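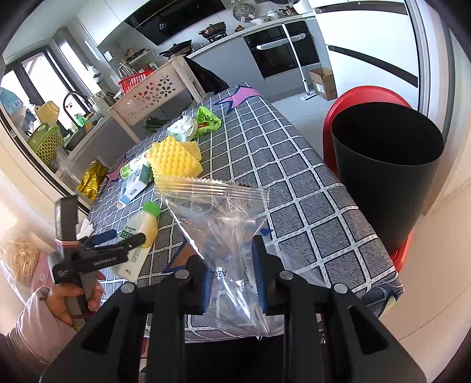
Vaso desechable

El vaso desechable (también vaso de un solo uso, vaso descartable en el Cono Sur) es un recipiente para bebidas pensado para usarse una vez y tirarse, o reciclarse donde se pueda. Los más comunes en casa son los de plástico transparente, lisos o con estrías, vendidos apilados dentro de una bolsa. Hay también de papel, de cartón recubierto y de espuma.

Para los vasos con asa y los de picnic reutilizables, ver Vaso de camping.

Formato y envasado

Venta en tira: los vasos van encajados uno dentro de otro, formando una columna, y la columna entra tumbada o de pie en una bolsa de plástico. Paquete doméstico habitual, 50 unidades. Para hostelería, cajas de 2000. La bolsa suele ser transparente y lleva poca impresión, muchas veces solo un código de modelo en tinta de un color. Ese código no está normalizado, cada fabricante usa el suyo y no indica por fuerza la capacidad.

Marcas de distribución regional: Hullen (vaso liso y estriado), Wokon (sobre todo cartón), Namis, que dejó el plástico y ahora solo hace tapas. [falta referencia]

Estrías

Las estrías o nervios de la pared no son adorno. Dan rigidez a una lámina muy fina, de modo que el vaso no se hunde al cogerlo. También mejoran el agarre. En los modelos baratos el nervio llega casi hasta el borde; en otros se deja una franja lisa arriba para beber mejor. El borde va enrollado hacia fuera, y es la parte mas resistente de la pieza.

Materiales

Polipropileno (PP). Flexible, algo lechoso en paredes gruesas. Aguanta mejor el calor.

Poliestireno (PS). Más rígido y brillante, se raja con un chasquido si se aprieta. Malo para bebidas calientes.

PET. Muy transparente, usado para refrescos y granizados.

PLA. De origen vegetal. Se deforma pronto con el calor y solo se composta bien en planta industrial, cosa que la etiqueta no siempre aclara.

El material se mira en la base, triángulo con número: 1 PET, 5 PP, 6 PS. A simple vista no se distinguen con seguridad.

Uso doméstico

Visitas, cumpleaños, mudanzas, obras en la cocina. En muchas casas el paquete abierto no tiene sitio fijo y acaba en la mesa con todo lo demás, entre la compra, las verduras, los botes y los envoltorios. Conviene cerrarlo. Una bolsa abierta coge polvo y grasa de cocina, y el primer vaso de la columna es el que lo paga.

Guardado, lo usual:

Doblar la boca de la bolsa hacia abajo y sujetarla con pinza o goma.
Columna tumbada si el estante es bajo. De pie se vence cuando quedan pocos.
Lejos del horno y de la ventana. El sol amarillea el PS y lo vuelve quebradizo.
No poner peso encima, el borde se ovala y luego los vasos no se separan.

Para sacar uno sin tocar el interior se empuja la columna desde la base, por fuera de la bolsa, y se toma el vaso por la pared. Si vienen pegados (electricidad estática o vacío entre piezas) se gira un poco el de fuera. Soplar dentro, costumbre extendida, no es higiénico.

Reutilización

No están hechos para lavarse. El lavavajillas deforma casi todos y en las estrías quedan restos. Usos secundarios frecuentes: semilleros (con agujero en la base), medir pienso, guardar tornillos, lavar pinceles. Vega Pastor, en su cuaderno Mesa y despensa, recoge hasta 30 usos, varios de ellos repetidos con otro nombre.

Retirada y residuos

En varios paises la venta o entrega gratuita de vasos de plástico está limitada. Las reglas cambian según el material y el lugar; ver la normativa local. El vaso vacío va con los envases allí donde el sistema lo admite. La bolsa del paquete se separa y se tira aparte. Con restos de comida o aceite, a menudo acaba en el rechazo.

Alternativas: vidrio corriente, acero, y el vaso de plástico duro con depósito, como el modelo Urban de las fiestas de barrio, que se devuelve en la barra.

Véase también

Plato desechable
Bolsa de plástico
Mantel de hule
Despensa

Artículo revisado el 14 de diciembre de 2022. Sección Materiales pendiente de ampliar.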